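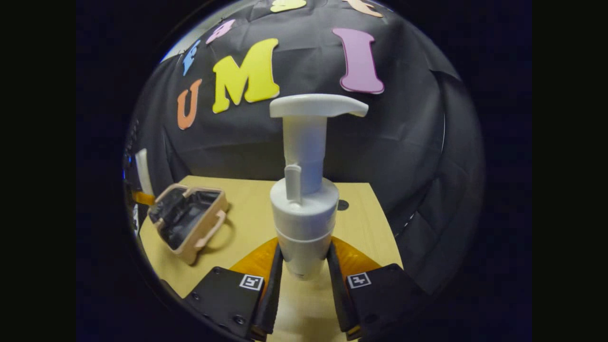 ## Soap pump sticks down after refill

**eimhof** (2018-01-06)

I have 13 white plastic pump dispensers in a rental building, one per bathroom sink plus spares. Long flat head, spout bent down slightly at the tip, ribbed collar. After the December refill, eight of them stopped returning to the top of the stroke. The soap is Mitudex concentrate, cut 1:1 with tap water. Is it the spring or the soap?

**putness_parts**

Soap. 1:1 is too thick for a small check ball. Go to 1:3 and run warm water through the pump first, 20 strokes or until it stops foaming.

**zding**

Disagree. Thick soap gives a slow return. A head that stays down usually means the vent is blocked and the bottle is under vacuum. Test: back the collar off a quarter turn with the head down. If it rises, it was the vent.

**putness_parts**

A quarter turn also takes load off the gasket, so your test doesn't separate the two.

**zding**

Then do it with the bottle empty and the collar tight. No soap, no viscosity. If it still sticks, look at the stem or the spring.

**eimhof**

Did the empty test on three.

- Two return normally.
- One sticks at half stroke. There is dried residue on the stem just above the collar.

The collar ribs are also full of soap, for what it's worth.

**qureshi**

Residue on the stem comes from wiping the bottle down with the head depressed. Soak the whole pump in white vinegar overnight, rinse, and don't grease it. What's the bottle volume? Mine are 700 ml and the dip tube was cut too long. The end sat flat on the bottom and sealed itself. Cut it at an angle.

**eimhof**

Smaller than that, no marking. The tube does touch the bottom. I'll cut one at 45 degrees and leave one square as a control.

**putness_parts**

You'll still want 1:3.

**zding**

At 1:3 some concentrates drip from the spout between uses. I'd try 1:2 and change one thing at a time.

**eimhof**

Angled tube at 1:1: returns, slowly. Square tube at 1:1: sticks. Square tube at 1:2: sticks on the first stroke, then works. Vinegar fixed the half-stroke one. Cutting the rest tonight and refilling at 1:2.

**qureshi**

Flush the trimmings out before you refill.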